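Review: the Forkska hand-held gripper kit, tried out at the Wibisono open day
July 20, 2021

I've been meaning to get my hands on the Forkska kit for ages, so when Wibisono put up a notice saying visitors could have a go at their open day I booked before I'd even looked at the trains. Two hours each way with a soggy sandwich, and I'd do it again tomorrow.

A bit of background on me, for new readers. I run a small after-school tinkering club and I buy far too many gadgets for it. I'm no engineer. I like things that can be picked up, dropped, and picked up again by somebody who hasn't read the manual, and that's pretty much how I judge everything on this site.

The kit is a pair of grippers you hold in your hands, one left, one right, and you do ordinary jobs with them while the whole thing is recorded for teaching robots later. My slot was 30 minutes and the job was a cloth on a big white table. Sounds like nothing! I went in thinking I'd be bored by the fifth minute (I wasn't). A cloth won't keep its shape, so every time you let go of it you've got a slightly different problem in front of you, and I got properly competitive with myself over it.

They let us watch another pair of hands at it first, which I'd recommend to anyone going. You pick up a lot from seeing how slowly a practised person moves.

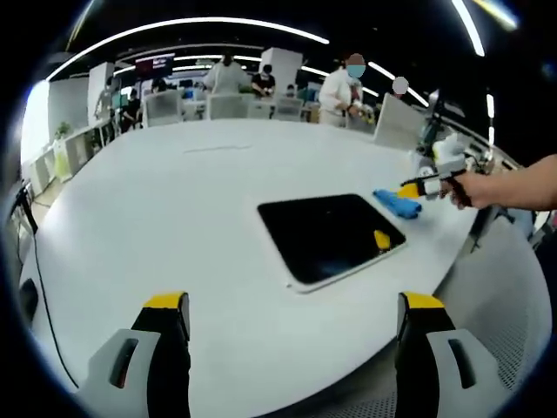 Do you need to be strong to use them? Not at all, the squeeze is light and it's your wrists that notice the work, mostly from holding them level for so long.

Right, the good bits. The yellow tips are a lovely idea. Your eye goes straight to them, and when you're working over a plain white surface that helps more than you'd think. The handle suited my hand, though I have big hands, and I'd want to see a ten-year-old try it before I said anything about clubs and schools. Opening and closing felt smooth, with none of that sticky catch I had on the Jikitz one I reviewed last October. I moaned about the Jikitz for three paragraphs, so I'll leave it there.

Dragging is harder than lifting. I'd have guessed the other way round. If you push down too much the cloth rucks up in front of you, and if you're too gentle the tip skates over the top and you look a bit silly in front of a room full of people getting on with their jobs. The trick, as far as I found one, is to come in at a low angle and go at half the speed you want to. 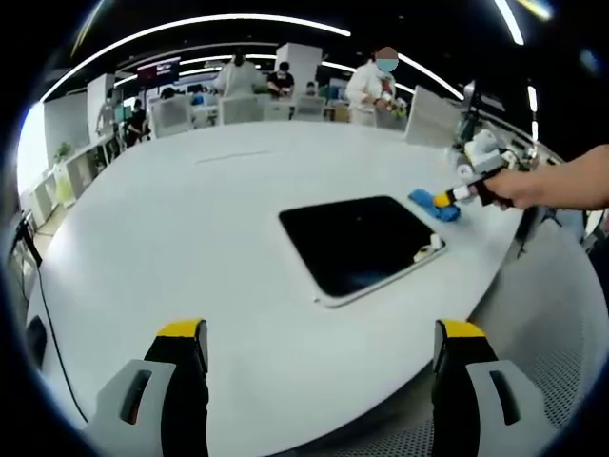
Pillitz wrote underneath my earlier post that the low angle only works on thin cloth, and that with a proper bath towel you're better off coming straight down and taking a big pinch. I didn't get to try a towel, so I'll pass that on as it stands. Pillitz also reckons the left hand should do nothing for the first few goes, and there I do agree. I kept bringing both in at once and getting in my own way.

Now the grumbles. The price is my main one. I was quoted 300 pounds for the basic set, and the carry case is another 51 on top, which is cheeky for a case. I asked whether spare pads come in the box and got a rather vague answer, so ask before you pay. The setting up was all done before we arrived, too, so I can't tell you how fiddly it is at home, and I do wish they'd shown us that part. It's the part that eats your Saturday.

I'd also have liked more jobs to try. Cloth is fun, but I wanted to stack something or put a lid on something.

What won me over was the grip once it had hold. I'd half expected the cloth to slither out as soon as it was off the table, and mine stayed put every time I got a decent fold between the pads. Bunch it up, close gently, lift straight. The lifting is the satisfying bit and I may have done it a few more times than I was asked to — there was a queue, sorry, whoever was behind me.

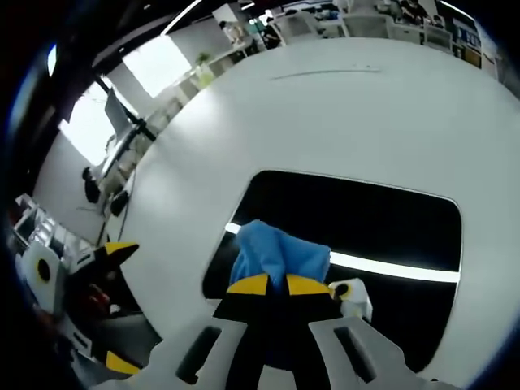 Should you buy one?

If you only want a toy for the kitchen table, no, it's too dear. For a college or a keen club with some budget I'd say have a serious look, and try to get to an open day before you order. Wibisono told us there'll be another, no date yet, and the sessions are free if you book ahead. Wear short sleeves, my cuffs kept flopping over my wrists.

I'm giving it four out of five. It loses one for the case. If Forkska ever do a smaller handle I'd like to borrow a pair for the club and write it up again with the children's scores next to mine, and I already know theirs will be higher.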